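Robotics / Working Papers / Manipulation Software
22 February 2021
By the Zurnmont Manipulation Software Group

4. Does the contact planner earn its place?

Most of the gains claimed for learned grasp planners over the past few years come from tests in which the object sits alone on a flat surface. We were not convinced that such gains would carry over to a container with walls, and the results in Section 3 did little to change our minds. The software tested here, Hunus, takes hand-held gripper demonstrations, recovers the path of each gripper tip, and fits a policy that proposes an approach direction and a closing width. Its authors, who include two of us, described it in an earlier report as handling bins "without special treatment." We now think that phrase was too generous.

The training set holds 2730 demonstrations. We held back 700 for testing and split them by container, so that no bin in the test set was seen in training. The earlier report split by episode instead. Under that split, near copies of the same reach turn up on both sides, and a policy that has memorized a wall height looks like one that has understood it. Readers comparing the two reports should keep this in mind before reading any drop as a regression.

The baseline, Ilano, is a plain geometric planner with no learning in it at all. It fits a box to the container, a sphere or cylinder to the object, and searches approach angles in steps of 8 degrees. It is slow and it has no notion of a soft object. We had expected it to lose badly on round objects placed close to a wall, where one jaw has to pass between the object and the side. It did not lose badly. In that condition the two planners chose approach directions we could not tell apart on most trials, and where they differed, Hunus more often picked a path that clipped the rim.

Part of the trouble is upstream of the planner. Tip tracking is at its worst exactly where contact begins, as the jaws drop below the rim and the wall hides them from the head view. Figure 4 gives a typical case.

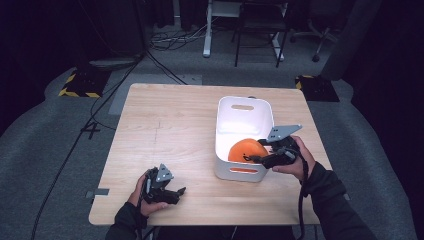

Last modified: 22 February 2021, 16:40

Figure 4. Reach into a white plastic bin, with the jaw tip touching an orange ball-shaped object near one corner. The second gripper is open, close to the table surface.

Our tracker fills such gaps by smoothing across up to 40 samples. The result is a clean curve, and a clean curve is easy to trust — too easy, in our view. When we turned the smoothing off and masked the missing samples, Hunus produced fewer confident proposals, and the ones it still produced were better. We take this as weak evidence that some of its earlier skill was fitted to the filter and had little to do with the demonstrations.

The idle hand raises a separate question. Hunus models both grippers at every step, even when one does nothing for the whole reach. Dropping the idle arm from the input made no difference we could measure in single-object trials. It may matter for handovers, but the present data cannot settle that. A second set, recorded at the Vallejo site in November, has more of them and has not been labeled yet.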